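El oficio de poner pocas cosas sobre una mesa

La persona que lleva la sección de mesa en Clirari, una tienda de objetos para la casa con taller en el barrio de Brilden, prefiere que su nombre no salga. "El nombre es de la tienda", me explica al empezar. Nos encontramos a las diez de la mañana, cuando todavía no abren, y hablamos casi dos horas sobre candeleros, floreros y bandejas.

Su trabajo consiste en componer los grupos de objetos que después se venden juntos. El catálogo de la casa tiene 3,059 piezas, y de este número ella utiliza una parte muy pequeña. "Con 17 piezas yo puedo trabajar un año entero", dice. "Lo difícil es decidir la altura. El color viene después y casi siempre se arregla solo."

Para la temporada que empieza en marzo ha elegido metal de tono dorado y vidrio de colores muy suaves. Le pregunto por qué pone los candeleros detrás y los floreros delante.

"Porque el vidrio tiene que recibir la luz antes que el metal", contesta. "Si pongo un candelero delante de un florero, el ojo se queda en el candelero. El metal es un poco egoísta." Tampoco le gusta que los tres tengan la misma medida. Una diferencia pequeña le basta, y dice que el cliente la nota sin saber que la ha notado.
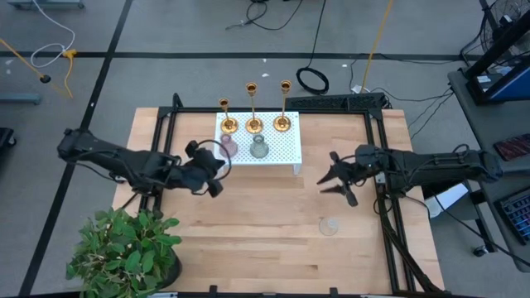

Los tres candeleros al fondo de la plataforma blanca, con los dos floreros de vidrio delante.

La plataforma blanca perforada es, según ella, la pieza más discutida del taller. Al principio la encontraba demasiado industrial al lado de una mesa de madera clara. Un proveedor, la casa Billell, le ofreció una bandeja de espejo en su lugar y la probó durante 20 días. "Se veía todo dos veces — los tallos, las manos, el techo. Volví a la blanca." Le gusta también que tenga patas cortas, porque levanta las cosas un poco y así el grupo queda separado de la mesa sin necesidad de mantel.

Hablamos después del color rosa. En la tienda hubo dudas: algunos compañeros lo consideraban un color de otra época. Ella lo defendió con un argumento práctico. Sobre la madera clara, un rosa transparente casi no pesa, y quien tiene miedo del color puede empezar por ahí.

"Yo siempre saco el florero de la plataforma y lo miro solo, encima de la madera", cuenta. "Si solo no me gusta, en el grupo tampoco me va a gustar, aunque lo parezca." En este modelo lo que más le interesa son las estrías del cuerpo, que recogen la luz, y la boca abierta, que permite poner una sola rama y dejarla inclinada.
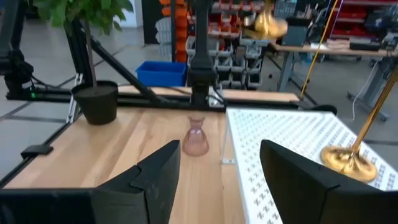
El florero rosa, solo sobre la madera, con la planta a la izquierda.

La planta es su otra costumbre. Pone siempre una de hoja verde en una esquina, en maceta oscura, y nunca encima de la bandeja. Dice que el verde le sirve para corregir: cuando el dorado empieza a parecer de fiesta, mira la planta y quita alguna cosa.

Le pregunto por los precios. El grupo completo costará nearly 70 euros menos que el de la temporada anterior, que llevaba el nombre de Kong y tenía piezas más grandes. "Aquel era bonito, pero pedía una mesa enorme", reconoce. "La gente me escribía para preguntar dónde se ponían los platos."

Antes de irme quiero saber qué aconseja a una persona que ya tiene estas cosas en casa y no sabe colocarlas. Se queda pensando bastante tiempo. "Que empiece por atrás, con lo alto", dice al final. "Y que deje el vaso de agua donde lo dejaría normalmente. Si el vaso molesta, el grupo es demasiado grande."

El grupo nuevo estará en la tienda de Brilden desde marzo, y los floreros se podrán comprar también por separado.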